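The Slow Road to Flandale

There are quicker ways to get from Flesthorpe to Flandale, and for years I took them like everybody else, with the radio on and my mind already at the far end. Then one June the highway bridge closed for repairs, and I was sent around by the old county road, grumbling the whole way to the first farm stand. I bought tomatoes there, and a jar of something pickled, and I have hardly used the highway since!

The old road runs 32 miles, past the grain elevator at Laxdal and down along the creek, and in late summer it seems as if every other driveway has a card table and a coffee can for the money. Sweet corn is what most people stop for. My grandmother held that you put the water on to boil before you went out to buy it, and though I have never managed that (the drive alone would boil the pot dry), I do try to eat mine the same evening, with too much butter and the porch door open.
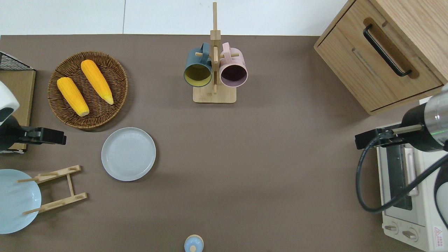 A grower outside Laxdal told me that the evening rule is fine for the older kinds, but that the newer sweet ones will keep for days in the refrigerator if you leave the husks on. I've tried it since, and I suppose they do, though I still drive home a little faster than I should.

© 2024 Flandale Quarterly | Contact the editors | Back to top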